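Recording vacuuming examples at home

By Sebastian Bogdan

Geltik learns floor cleaning from head-camera footage of people doing it. Each example is one short clip of one strip of floor.

1. Choose a narrow stretch, such as the gap beside a bed. Put the crevice nozzle on. Keep both hands in view, one on the vacuum and one on the cord.
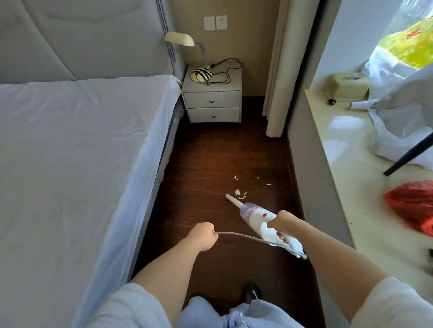

2. Work towards the debris

Point the nozzle at one patch of crumbs before moving to the next. Clips under 11 seconds are thrown out, so don't rush.

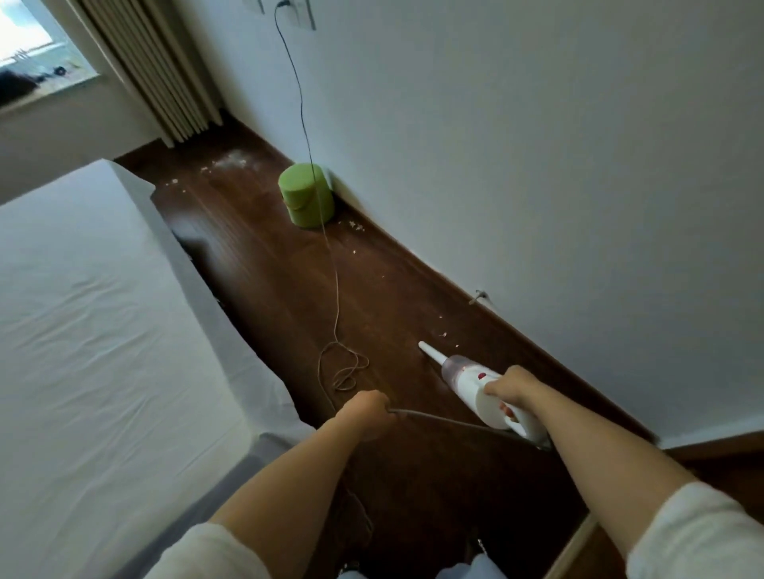 Nozzle angled towards the crumbs along the wall, cord held off the floor.

3. Leave the furniture where it is

Stools, cables and skirting boards all belong in the clip. Look down far enough to keep the nozzle tip in view. Stop after 20 clips and upload them to the Juvell folder. We have 141 so far, and almost 80 are labelled.

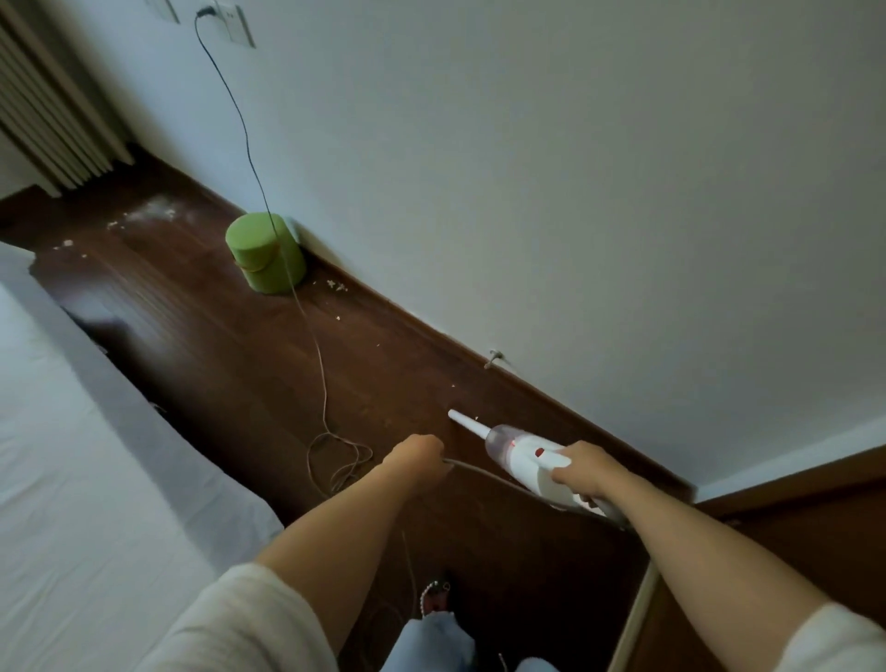
Nozzle tip close to the skirting board, with the green stool further along the wall.

4. Name each clip by room and strip, then fill in the log sheet.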